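Piltholm Sofa + Cushion Covers

Omell Home / Living Room / Sofas

Tufted sofa, padded back, wide seat. Cream. Sold with or without the scatter pillows, pick below. Fabric by Oravec, same cloth front and back so no cheap panel if it sits mid room.

Loose pillow covers come separate. Zip off, machine wash cool, dry flat. Do not tumble, they go bobbly. Inserts are spot clean only.

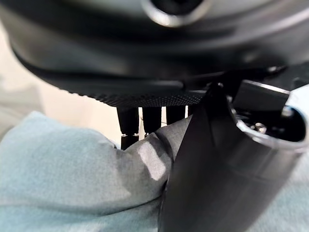

Gray fabric, close up.

Color on screen can be off, order a swatch if your matching to a rug. Swatches ship free, limit 2 per address.

Pillows: light gray, slightly fuzzy, plump at the corners. Goes with the cream fine. Darker gray back in stock July. To reshape, squeeze in from both sides a few times and set back against the backrest. Once a week is plenty.
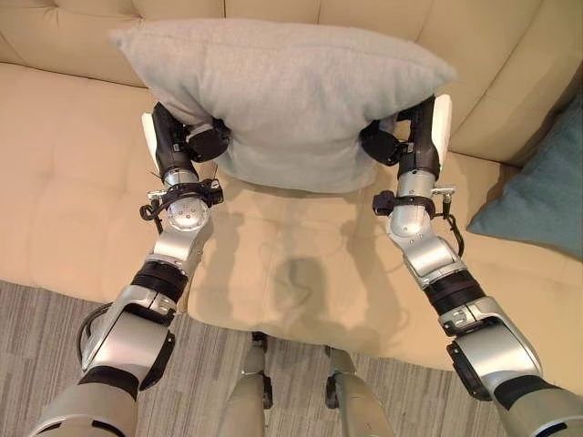
Specs and ordering

Item no. 251
Seat: padded, stitched channels
Back: padded, soft sections with shallow seams
Legs: screw on, tool in the bag taped underneath
Delivery: 23 days, curbside. Upstairs is extra, call first
Deposit: $50, comes off the final bill

Measure your doorway before you order. Then the hall. We can't take it back becuase it didn't make the turn. Back does not come off on this model (it does on the Trukis, see that page).

Vacuum the seams with the soft brush, low suction. Crumbs get down in the channels, go along them and not across.

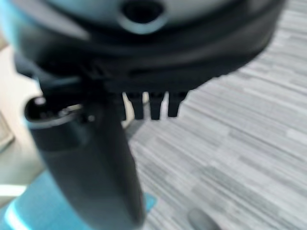 Spills, blot right away with a white cloth, no rubbing. No bleach, no steam. Fabric protector is ok but test under the seat first and let it dry overnite.

Questions on fabric or lead times, ask for Inese Urbonaitė at the Omell desk, mornings best. Have the item number ready.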